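4. Clearing a mixed table

The Skolwood bench set is supplied with two arms, a fixed rail and the Pelis control software. This section covers the table-clearing routine, which is the household chore most owners try first. Expect it to be slower than doing the job by hand. Hard items such as bowls and plates are the easier part – fabric items with loose straps still need a person close by.

Before you start

1. Check that both arms are bolted to the rail and that no cable is pulled tight at the shoulder joint.
2. Press Home in Pelis and wait for both status lines to turn grey.
3. Set the speed to 30 per cent. Leave it there until you have finished 6 supervised runs.
4. Lay out the items. Bags may overlap, and a plate may lean on a bag, but keep food in a bowl.

CAUTION: Keep hands and sleeves out of the enclosure while either arm is powered. The stop button cuts both arms at once, and a raised arm may sag when it loses power. 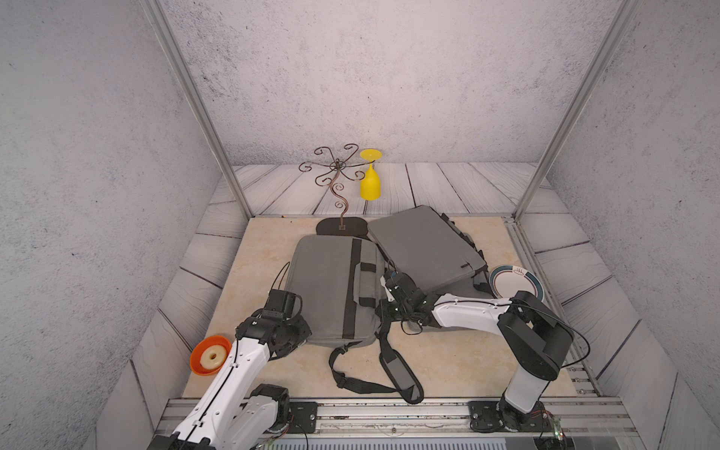
4.1 Soft and awkward items

Laptop bags are the hardest things on this table for the software to judge. A shoulder strap lying across the tabletop can be read as a separate object, and the arms may try to lift it on its own.

1. Select Soft Item in the task list.
2. Assign one arm to each bag. Do not assign both arms to the same strap.
3. Move any leaning plate first, using Single Lift.
4. Run the routine. If an arm misses its grip 2 times in a row, it stops and waits for you.
5. Press Resume, or move the item yourself and press Skip.

Note: Glasses hung upside down on a holder are outside the standard routine. Use plastic ones if you want to practise. Raghavendra Gounder's add-on notes for the Brusberg gripper cover stemware.

CAUTION: Do not leave the routine running unattended. It does not recognise spills, and it cannot tell a full bag from an empty one.

4.2 After the run

Press Park, switch off at the wall and wipe the jaws with a dry cloth. Glaze or crumbs left on the jaws will affect the next grip.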